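Ticket 63: Upload stops at 100% and the file never shows up in Kutance
Opened by: Shirley Fehr
Status: Closed

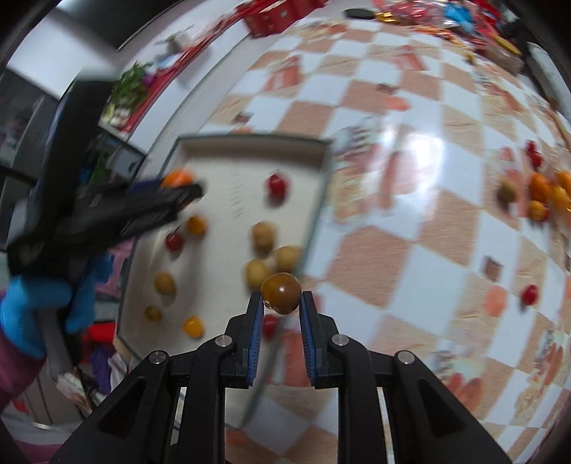
Files over 50 MB go all the way to 100% and then the bar just sits there. No error. If I refresh, the folder is the same as before. Smaller files are fine. Started Monday after the Brekero update.

Tried so far:
Different browser, same result.
Logged out and back in, same.
Wired connection instead of wifi. Faster, still hangs at the end.
Renamed the file without spaces. No change.

Reply from Gill:
Can you check the temp folder on the Stostel share? Brekero writes the file there first and Kutance picks it up.

Shirley:
There are 7 files in there, all mine, all ending in .part. Sizes match the originals.

Gill:
OK, so the upload works and the rename fails. The update reset the service account to read and write without modify. I put modify back and restarted the pickup job. Please try one of the big ones again.

Shirley:
Went through in under a minute. Can I delete the .part files?

Gill:
Yes, go ahead. They won't get picked up now, so upload those again from your own copies.

Shirley:
Done, all showing. You can close this.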